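The Year I Gave My Kitchen Back to Dinner

I ate standing up for most of my thirties. Toast over the sink, noodles out of the pot, half a burrito in the car with the heat on. Then one February my neighbor Vignesh Thampi knocked on my door with a covered dish and asked where my table was, and I had to admit it was under the mail.

So this is a story about suppers. Slow ones, with chairs!
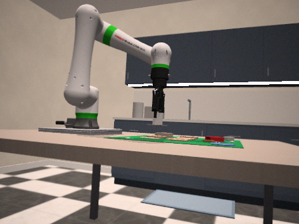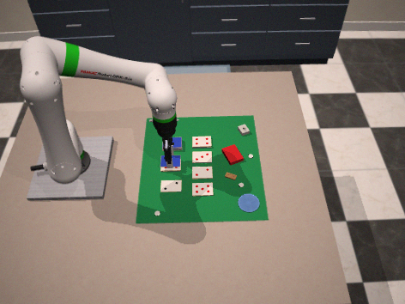
Long, pale tabletops, my weakness.

Start with rice

Vignesh grew up eating late and eating loud, and he thinks a meal starts when you rinse the rice. I used to skip that part. He made me stand there and swish it with my fingers until the water ran nearly clear, and I complained the whole time (I was hungry, I'm always hungry). Then he put the lid on and told me to leave it alone for 20 minutes. I lifted the lid twice. He saw me both times.

The rice was better than mine anyway.

We ate it with a thin, peppery tomato broth and some beans I'd bought at the Saturday market in Oltcombe, and we sat there until the candle was a puddle. I hadn't sat through an entire meal at home since I moved in.

The 90-minute rule

After that I made myself a rule: one night a week, dinner gets 90 minutes, cooking and eating together. Phone goes in the bread box. If the food's done early, great, we talk. If it's late, we talk more and eat olives.

I've broken the rule plenty. There was the week I had the flu, and the week I tried a braise from the old Suvarna cookbook my aunt left me, which wanted four hours and got two. We chewed that one for a long time.

But I do look forward to it now, starting sometime the afternoon before. I buy one nice thing, a lemon or a heel of good cheese from the Drenov deli, and build the rest out of whatever's in the fridge. Cabbage, mostly. I've gotten weirdly good at cabbage: cut it in fat wedges, get the pan really hot, and don't touch it until you smell the edges going.

Who comes

Anyone who's around. My sister, when she's in town. A guy from my old job who brings terrible wine and excellent gossip. Vignesh still shows up with a covered dish, even though I keep telling him it's my turn, and he still checks whether I rinsed the rice.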